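首页 | 词条 | 餐饮 | 城市 | 随便看看 | 登录

本站使用 Cookie 来记住您的阅读偏好。继续浏览即表示您同意。[接受] [设置]

Thoroddsen 烟熏屋

更新于 2022年10月28日

Thoroddsen 烟熏屋(当地人一般只叫 Thoroddsen,连“烟熏屋”三个字都省了)是 Flistthorpe 老码头边上的一家餐馆,卖北方口味的熏鱼、腌鱼和黑麦面包,兼卖一点汤和甜品。这个词条我写了好几遍,每次都觉得太像广告,删掉重来,后来想想算了,我本来就是常客,装中立也装不像,干脆用第一人称写,编辑同好们有意见就在讨论页留言吧!

一、名字

先说名字,因为外地人最爱问。Thoroddsen 不是现在老板的姓。现在的老板叫 Bent Bergmann,店名来自房子原来的主人,一个做鱼货批发的人家,门楣上的铁字是他们留下来的。Bergmann 接手的时候嫌换招牌贵,就这么沿用了。我听过另一种说法,讲他当年打赌输了,不许改名,这个故事在码头一带流传很广,不过我当面问过他,他只是笑,没承认也没否认,所以这里姑且记一笔,不当真。

至于发音,镇上有两派,一派把重音放在前面,一派放在后面,服务员两种都听得懂,订位的时候不用紧张。

二、位置和房子

餐馆在 Starnel 巷的尽头,巷子很窄,下雨天石板路滑得要命,穿皮鞋的朋友当心。房子是两层的砖房,楼下是厨房、柜台和几张小桌,楼上是大间,临水那一面全是窗。冬天窗缝漏风,老客人都抢靠烟囱的座位,那面墙整天是暖的,背靠上去特别舒服,我有一次在那里喝着汤就睡着了(真的,没人叫我,醒来汤都换了一碗热的)。

熏炉在后院,是用旧砖砌的,比餐馆本身的年头还长。炉子分上下两格,下格走冷熏,上格走热熏,烟道在墙里拐了个弯,所以两边温度差得很远。Bergmann 对这个拐弯非常得意,谁去参观他都要讲一遍。他说新式的不锈钢熏箱好控制,味道却平,他试用过一台 Bament 牌的,用完一季就收进仓库了。我不懂设备,不敢评价,只能说我没吃出他讲的那么大差别,也可能是我嘴笨。

三、历史

房子最早是批发行的货栈,鱼从船上卸下来就在这里过秤、去鳞、上盐。后来码头的生意搬到下游新港,货栈空了很久,屋顶也塌过一角。Bergmann 原本是船上的厨子,跑完最后一趟船回来,用积蓄把这里租了下来,先是只在院子里熏鱼,按条卖,摆一张案板就算开张。那时候没有座位,买的人就站在码头栏杆边上吃,手指头一股烟味,回家洗两遍都洗不掉。

真正变成餐馆是因为面包。他嫌镇上买来的面包配熏鱼太甜,自己开始烤黑麦,烤多了没处放,就摆了桌子请人坐下来吃。桌子有了,人家就要汤,要咖啡,要啤酒,菜单就这么一点一点长出来的。我觉得这段最能说明这家店的脾气:没有什么规划,都是缺什么补什么。

中间有过一次大的变动。有一年一月闹大潮,水漫进楼下厨房,冷柜全泡了,后院的熏炉也进了水。停业的那段日子,老客人轮流来帮忙搬东西、刮墙皮,我也去刮过,刮得手上全是白灰。重新开门以后,厨房地面垫高了一截,所以现在从柜台进厨房要上一级台阶,新来的服务员几乎个个绊过。

四、菜

菜单写在一块黑板上,常驻的菜有 18 道,其余随鱼市变。下面挑我吃得多的讲,没讲到的不代表不好吃,是我点菜太没出息,老是那几样。

热熏鲭鱼是招牌。整条上桌,皮是深金色的,用叉子背轻轻一压,肉就顺着纹路散开。配的是一小碟腌黄瓜和粗磨芥末,芥末是店里自己磨的,颗粒很大,咬到会爆一下。吃法上有个小讲究,先吃背,再吃肚,肚子油多,放到后面吃才不会觉得腻。鱼骨头不要扔,跟服务员说一声,可以拿回厨房煮汤,过一会儿端出来一小杯清汤,不收钱。

冷熏三文鱼切得偏厚,这一点争议很大。喜欢薄片的人觉得它像在嚼橡皮,我倒是偏爱厚的,口感有弹性,盐味也慢慢出来。冷熏用的木料以赤杨为主,掺一点苹果木,比例他不肯说。

腌鲱鱼有甜醋、莳萝芥末和洋葱月桂几种口味,可以拼盘。第一次来的朋友我都建议从甜醋的开始,比较温和,莳萝芥末那款后劲大,洋葱月桂的要配酒才好。说到酒,店里有本地的烧酒,加了葛缕子,冰得杯壁起霜,小口抿就行,千万别学隔壁桌一口闷(我学过,咳了半顿饭)。

汤只有一种,鱼汤,奶白色,里面有土豆、韭葱和当天的边角鱼肉。别小看边角,熏过的鱼尾巴丢进去,整锅汤都带着烟香。冬天去晚了常常没有,我的经验是坐下来第一句话先问汤,别的再慢慢看。

黑麦面包按片算,不限量的日子已经过去了,现在每人送 2 片,多要另付。面包很沉,酸味明显,边上那层壳硬得可以敲桌子。抹咸黄油最好,黄油里拌了烤过的海藻碎,咸鲜咸鲜的。有人拿它抹鱼,我觉得重复了,不过各人口味不同嘛。

甜品是大黄挞和一种叫“船厨布丁”的东西,后者据说是 Bergmann 在船上拿剩面包、牛奶和葡萄干随手做的,卖相真不怎么样,一团棕色,但是热热的浇上奶油,我每次都吃得干干净净。

五、熏制方法

这一段有读者在讨论页催过,我把自己看来的和问来的写一写,不保证完全准确。

鱼进后院先洗净,用粗盐干腌。鲭鱼腌的时间短,三文鱼要过夜。腌好冲掉表面的盐,挂起来吹风,一直吹到鱼皮摸上去有点黏手,这一步叫“起膜”,膜没起好,烟就挂不住,熏出来颜色斑斑驳驳的。海边潮气重的日子吹得慢,Bergmann 会把鱼挪到烟囱墙那边去,所以楼上靠烟囱的座位有时候能闻到一股生鱼味,别投诉,那是明天的午饭。
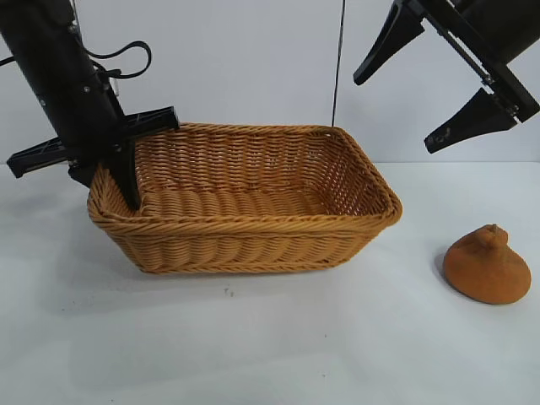
起膜以后才进炉。热熏先用明火把炉膛烧热,再盖上湿木屑压烟,鱼熟透了就算好,出炉要晾到不烫手再装盘,趁热切会碎。冷熏就熬人了,火要小到几乎看不见,中间还得半夜起来添木屑。他早年都是自己睡在院子的棚里守着,现在改成和徒弟轮班,说是腰不行了。我陪他守过一夜,满以为会很浪漫,星星啊海浪啊什么的,结果就是冷,外加眼睛熏得直流泪,到天亮他切了一片刚出炉的递给我,好吃得我把抱怨全忘了。

木屑要选没上过漆、没泡过药的,这是常识。他还有个习惯,在热熏的木屑里撒几粒杜松子,撒多了会发苦,所以这件事从来不让徒弟碰。

六、客人和习惯

中午以码头上干活的人和附近商铺的伙计为主,吃得快,多半点鲭鱼夹面包,站着就解决了。晚上是另一批人,家庭、情侣,还有从外地专程来的。楼上大间的长桌是拼桌,别指望清静,旁边的人多半会探过头来问你盘子里是什么,然后自顾自讲起他的钓鱼经历。我就是这么认识了好几个饭友的。

店里不放音乐,厨房的响动就够热闹了。楼梯口有一本留言簿,翻起来很有意思,有人画鱼,有人写诗,有人密密麻麻写了一整页骂三文鱼切得太厚,底下 Bergmann 用红笔回了一句“下次给您切更厚”。

带走的话,鱼用油纸包,再裹一层报纸,回家放冰箱冷藏就行,尽快吃掉。我不赞成冷冻,冻过的熏鱼化开以后水汪汪的,香气也散了。实在吃不完,拆碎了拌上酸奶油和细香葱,抹在烤面包上当早餐,特别好。

七、评价与争议

本地的美食爱好者总体上很喜欢这家店,批评主要集中在几件事上:等位太久,楼上太冷,涨价。涨价我也有怨言,鲭鱼比从前贵了不少,可是份量没有缩,我就忍了。另外一直有人抱怨不收预付款的订位制度,说经常有人订了不来,占着桌子。Bergmann 的态度是他懒得管,过点不到就把桌子给门口排队的人,所以迟到的朋友请自觉。

还有一个老话题,就是它到底算不算“正宗”。有北方来的客人说芥末磨得太粗,面包太酸,和老家的不一样。我的看法是,一个船上厨子在别人的货栈里用拼凑出来的炉子熏鱼,本来就是 Flistthorpe 自己的味道,拿去跟谁家的老家比都比不出结果,吃得高兴就行啦。

八、实用信息

从火车站可坐 306 路公交车到老码头站下,沿河往回走一小段就能看见巷口。巷子里没法停车,开车的人要停在鱼市后面。楼上没有电梯,推婴儿车或者行动不便的,打电话时说明一下,会给留楼下的桌子。周边如果还有胃口,鱼市旁边有卖烤栗子的摊子,天冷的时候才出。

熏鱼常常在傍晚前卖完,黑板上划掉的就是没有了,跟服务员撒娇也没用(试过)。狗可以进院子,不能上楼,院子里有一只水碗。

待补充:夏季院子座位的情况我去得少,不熟;葛缕子烧酒的酒厂名字我记混了,知道的朋友请直接改,改之前在讨论页说一声就好。

分类:餐馆与小酒馆 / 海鲜与熏鱼 / Flistthorpe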